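Sukance Calvo 42 Walk-Through Screening Gate

Entrance screening for places of worship, schools and public halls

The Calvo 42 is a walk-through metal detector made for buildings that were never designed with a security checkpoint in mind. It screens for handguns, knives and dense metal parts of the kind used in improvised explosive devices. It is not an explosives trace detector and does not replace one. Sites that have received a specific threat should use it together with bag search and a vehicle standoff line.

The gate ships in two uprights and a crossbar. Two people can put it up without special tools, and it comes apart again the same way. Congregations that meet in rented halls often set it up before the service and store it flat afterward.

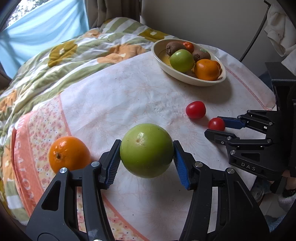

Detection is divided into eight zones from ankle to head. A column of lights on each upright shows the guard which zone set off the alarm, so a hand search can start in the right place. Sensitivity is set by a four-digit code at the control panel. There are six preset programs, from a low setting that ignores belt buckles and coins to a high setting that will pick up a small pocket knife. Most customers run the middle programs for regular attendance and move up for holidays, funerals and visits by officials.

Power and backup

The gate runs on standard wall current. The battery in the crossbar takes over if the power fails and will run the gate for five hours on a full charge. The switch to battery does not reset the settings or the people counter. A second battery can be ordered – it fits in the same bay, and the two run one after the other.

Placement

Leave clear floor on both sides of the gate and keep it away from elevators, steel doors and large metal furniture. We recommend placing it outside the main room, in a lobby or under a covered porch, so that a person who sets off the alarm is stopped before reaching the crowd. The standard model is rated for covered outdoor use. For open courtyards, order the Calvo 42W, which has sealed uprights and a raised base.
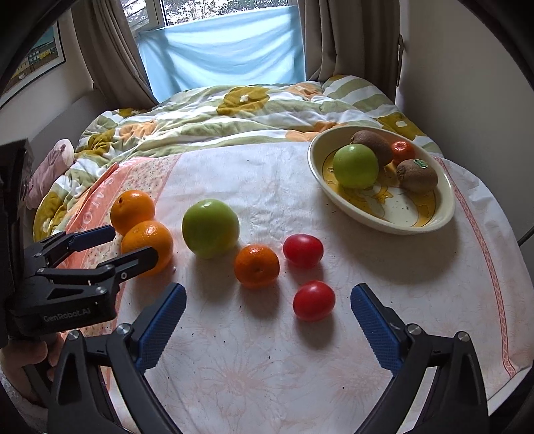 Queues are a risk in themselves. If people will be lined up on the street, use two gates or open the doors earlier. Our planning sheet gives arrival rates for one gate and two gates and can be requested with a quote.

What is in the box

Two uprights, crossbar with battery, control panel, power cord, floor anchors, test piece, printed manual. A hand wand is not included. The Anham hand wand uses the same charger and can be added to any order.

Service

The warranty covers parts and labor for two years. Units are calibrated at the Wunamia plant before shipping, and a calibration record is packed with the manual. Run the test piece through the gate at the start of each day and write the result in the log at the back of the manual. If a zone fails twice, take the gate out of use and call the service desk.

Orders placed now ship in October. Export to some countries requires a license, and we will tell you at the quote stage if yours is one of them.

Page updated 2016-06-22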